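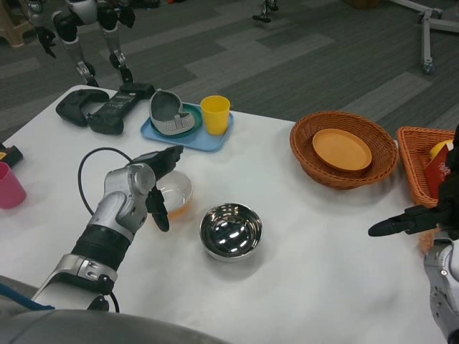
About the Nusasero Workshop

Nusasero is a shared workshop for people who build robots in their own time. Members work on projects that began in a garage, a spare bedroom or a kitchen and then needed more floor, better tools or a second pair of hands. The workshop is run as a membership organization and is open to adults living in the Gaber district and the surrounding towns.

Our Purpose

The workshop exists to give home builders a proper place to assemble, wire, program and test machines that move. Many of the projects brought to us are small: a line-following cart, a motorized camera slider, a plotter made from printer parts. Others are full arms and humanoid platforms that members work on together over several seasons. All are welcome on the same terms, and no project is judged by its size or cost.

We place particular weight on household tasks. A machine that can pick up a bowl, move it and set it down again without harm to the bowl or the table has met a demanding standard, and it is a standard every visitor understands. For this reason much of the work done at Nusasero takes place with ordinary cups, plates and baskets.

How the Workshop Began

Nusasero grew out of an informal group that met to share a drill press and a bench power supply. The group called itself Celer, after its first joint project, a two-wheeled balancing robot that was never as fast as its name suggested. When the members outgrew the original room, they leased the present space and adopted a written constitution. The Celer robot remains on a shelf in the entry hall and is still brought out for new members to tune.

The move made larger projects possible. It also required clearer rules on electrical safety, storage and the use of shared parts, and these rules form the basis of the member handbook in use today.

The Space

The workshop occupies two connected rooms. The first is the build room, which contains workbenches, soldering stations, a small lathe, a laser cutter and 3D printers. Cutting and grinding are confined to this room, and eye protection is required at all times while any machine is in use.

The second is the test room, where completed or partly completed robots are run. Food and drink may not be taken into the test room. Members testing a walking or two-armed machine must reserve their time in advance and must name a second person who will remain within reach of the stop control.

Parts storage is available to every member in the form of one labeled bin and one shelf space. Larger machines may be kept on site by written agreement, renewed each October.

The Suvance Project

Suvance is the workshop's longest-running joint build and the one most often asked about by visitors. Its subject is two-handed table work: approaching objects of different shapes and materials, taking hold of them and placing them where they are wanted. Members may join at any stage and are assigned to a working group for hands, arms, cabling or software according to interest.

The project favors a plain method. Objects are set out on a table, a task is agreed, and the robot is run while members keep a written log. Shiny and see-through items have received special attention. Polished steel reflects the ceiling lights and can confuse a vision system, and thin rims leave little room for error in the fingers.
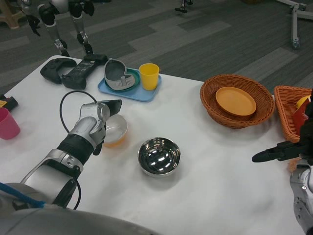 Table work in the test room: the left hand at a small bowl, with a stainless steel bowl alongside.

Cable routing is a further area of study. A cable at the wrist must have enough slack for the full range of motion and must still stay clear of the fingers and the objects being handled. The cabling group keeps a record of each layout it has tried — including those that were given up — and the record is open to all members.

Notes, drawings and code from Suvance are shared freely within the membership. A member who wishes to use them in a home build may do so, and several have. Members are asked to report back on changes they make, so that the shared files remain current.

Instruction

New members complete a course of five evening sessions before they may use the workshop without supervision. The sessions cover hand tools, soldering, battery handling, motor control and safe conduct around moving machines. Each session begins at 7 p.m. and is taught by experienced members.

Further classes are offered in the spring and fall. Recent subjects have included gripper design, reading a motor data sheet, crimping connectors and introductory programming for robot arms. Class places are offered to members first and then to the public.

Membership and Governance

The workshop has more than 400 members. It is governed by an elected board, which meets monthly and publishes its minutes on the notice board in the entry hall. Day-to-day decisions on equipment are made by the group responsible for each room.

Funding comes from membership dues, class fees and the sale of surplus parts. The workshop does not accept payment in return for access to members' designs. Work created here belongs to the people who created it, and joint projects are covered by a shared agreement signed at the time of joining.

Visiting

Prospective members may attend an open evening, held monthly in the build room. The test room may be viewed on these evenings when no machine is running, or from behind the floor line when one is. Visitors are asked to wear closed shoes and to tie back long hair.

Those who wish to bring a project for advice are encouraged to do so. It need not be finished or in working order. Please notify the front desk beforehand if the project contains a lithium battery, and carry the battery in a separate protective bag.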